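Why does wood have lines in it?

Run your hand along a wooden table and look closely. Those darker lines are called grain, and they were made while the tree was still growing.

A tree grows a new layer of wood under its bark each year. In spring it grows quickly and the wood is pale. Later in the summer it slows down and the wood is darker and harder. Slice straight across the trunk and the layers look like rings. A tree with 70 rings is 70 years old.

Boards are usually cut the long way, from one end of the log to the other. Now the saw slices along the layers, and the rings turn into long lines.

Sometimes the lines bend into arches or stretched ovals. This happens where the saw skims the curved side of a layer.
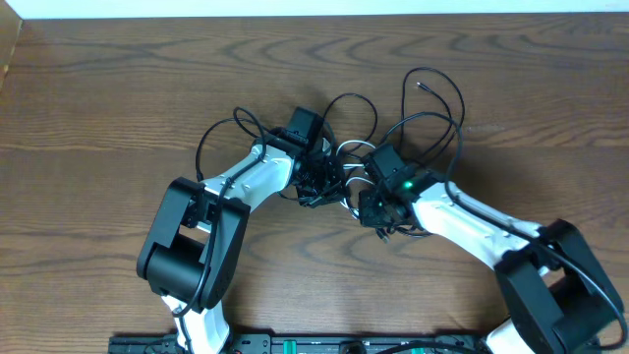
Knots are different. A knot is the spot where a branch once joined the trunk, and the grain has to flow around it.

Try it at home: lay paper over a bare board and rub it gently with the side of a crayon. What colour will you choose?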